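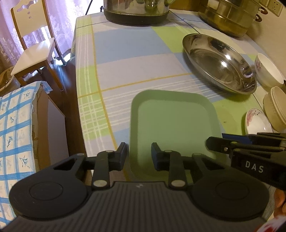
Two of the hand-held grippers at a dining table, with the green tray straight ahead.

4 min read

Plenty of you wrote in over the summer asking whether we would ever get around to the Inga hand-held gripper kit, and I'm happy to say we finally have! Rullside sent a pair over in August, and Maribel Yupanqui and I have been passing them back and forth ever since (she has had them more than I have, and I'm trying to be a good sport about it).

For anyone new to this kind of thing, you hold one of these in your hand and do an ordinary chore with it, and the recordings are used to teach a robot arm the same chore later on. We stuck to table work, mostly trays, bowls and plates, as that is what our readers in Osow and Zekville keep telling us they want help with at home.

What I liked best is the fingers. They open wide enough to come at a small tray from the near side, and the flat pads are easy to line up with a rim once you have had an evening's practice. Maribel found stacked bowls much harder and would like a thinner pad for them, and I have to agree with her there. The body is wide, too, so when both of us reached across the table at once we bumped into each other more than we'd like to admit.

We saved 168 recordings before we handed the kit back, and the battery is rated for up to 4 hours, though we always stopped for supper well before that. One gripper rents for 200 dollars a month and the pair for 400, with shipping included. Édgar Tamayo at Rullside tells me the thinner pads are on his list, but he wouldn't give me a date, and I did ask twice.

If you'd like to borrow the pair for a weekend before you sign up for a month, write to the desk and we'll pass your name along to Édgar.

Contact the newsletter desk | © 2020 Rullside Readers' Letter | Back to top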